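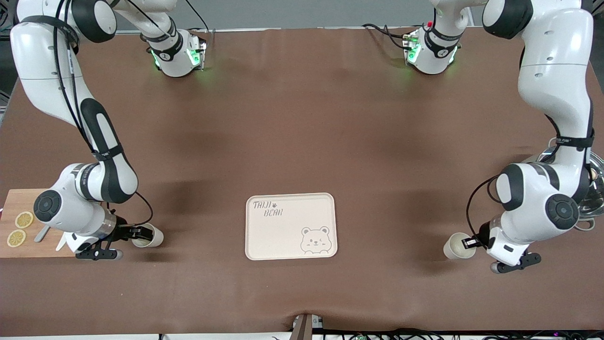 Subject: Re: parallel fingers on thin-walled cups
Date: Mon 12 February
List: gripper-eval

Answers inline. The bench is still set up, so further requests are easy to fit in.

> We are choosing between the Dendach fingers and the Zultside
> fingers for a two-arm drinks bench. Both are two-finger types
> and both bolt to the flange we have. Has anyone run them on
> paper and plastic cups with the stock controller? Our trouble
> is wall deformation. Anything with a force readout would help.

Yes, both, on the same pair of arms. Dendach on the first day, Zultside on the second, same program apart from the tool offset. We did 30 grasps per finger set on each cup type.

> What do you use for a closing limit?

Motor current, in raw controller counts. With the Dendach set, the paper cup held across the body at 1077 and we saw no crease after release. At 1166 the wall creased on over half the grasps. The Zultside pads are softer and gave no crease at either value, but the cup rotated in the grip when the wrist rolled past horizontal. Those counts are from our controller and won't carry over to yours without a check against a load cell. We have not done that check, so I can't give you newtons.

> Body grasp or rim grasp?

Depends on the cup. Paper cups get a body grasp here, one per arm, and are handled on their side for the transfer test. For plastic cups with something in them we went to a wall grasp, one fingertip inside the opening and one outside. Closing force then goes through the wall thickness only and the cup doesn't go oval. Two drawbacks: the inner fingertip has to be treated as a food contact part, and the approach has to be accurate sideways or the fingertip lands on the rim.
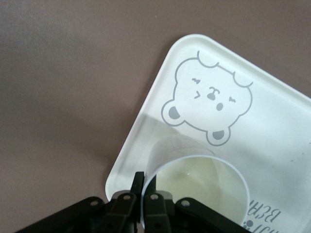

Wall grasp on the plastic cup, from the wrist camera.

> Is the wrist camera enough, or do we need the overhead one?

For the final approach the wrist camera is enough. The rim shows as a thin pale line and our detector finds the far arc reliably. The near side is covered by the finger linkages, so we fit the circle from the part that is visible. A translucent cup on a white tray is poor contrast. Printing on the tray produced some false edges, and so did shadows. Masking the detector to a region near the expected rim removed most of them. We keep the fixed camera for the first localization and for arm-to-arm clearance, where the wrist views are no use.

> Any controller issues?

One. The Czerwiński driver we have been on since September reports "closed" when the current limit is reached, whatever the finger position. An empty grasp and a good grasp return the same status. Read the position register separately and compare it with the expected width. The Dunness fork separates the two states, but it dropped the second arm twice during startup and we went back.

Logs are on the list archive under the same subject. Tell me which cup wall thickness you have and I'll repeat the body grasp with the nearest one.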